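로봇 동아리 첫 학기 기록

안녕하세요. 저는 한국에 유학 온 학생이고, 한국어로 블로그를 쓰는 연습도 같이 하고 있습니다. 틀린 표현이 있으면 댓글로 알려 주세요.

6월부터 학교 로봇 동아리 Stullano에서 활동합니다. 우리 팀 과제 이름은 Luvau입니다. 시뮬레이션 안의 부엌에서 로봇 팔로 채소와 과일을 집어서 옮기는 과제입니다. 실제 로봇은 다음 학기에 사용할 수 있기 때문에 지금은 컴퓨터만 사용합니다.

1. 장면 준비하기

처음에는 쉬운 일이라고 생각했습니다. 그런데 물체를 조리대 위에 놓는 것부터 어려웠습니다. 마찰 값을 잘못 넣어서 토마토가 계속 굴러갔고, 한번은 조리대를 뚫고 아래로 떨어졌습니다. 선배가 충돌 모양 설정을 가르쳐 주어서 해결했습니다. 설명서를 읽을 때는 모르는 단어가 많아서 사전을 옆에 두었습니다.

2. 토마토에 접근하기

저는 토마토를 맡았습니다. 손가락이 두 개인 그리퍼를 쓰는데, 토마토가 커서 손가락 사이의 폭을 맞추는 것이 중요합니다. 저는 손목 쪽에서 보는 화면을 제일 자주 확인합니다. 꼭지가 두 손가락 끝 사이에 보이면 방향을 판단하기가 편합니다. 그림자 경계가 계단처럼 울퉁불퉁한 것은 아직 고치지 못했습니다. 대리석 무늬는 제 마음에 듭니다.

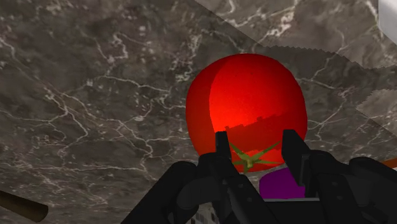

3. 결과와 다음 계획

지난주에는 100번 시도해서 63번 성공했습니다. 실패할 때는 손가락을 너무 빨리 닫은 경우가 많았습니다. 그래서 닫는 속도를 낮추고 400번을 다시 돌려 볼 생각입니다. 제 노트북이 느려서 밤에 켜 놓고 자야 할 것 같습니다.

다음 글에는 속도를 바꾼 결과를 쓰겠습니다. 비슷한 과제를 하시는 분이 있으면 마찰 값을 얼마로 쓰시는지 궁금합니다.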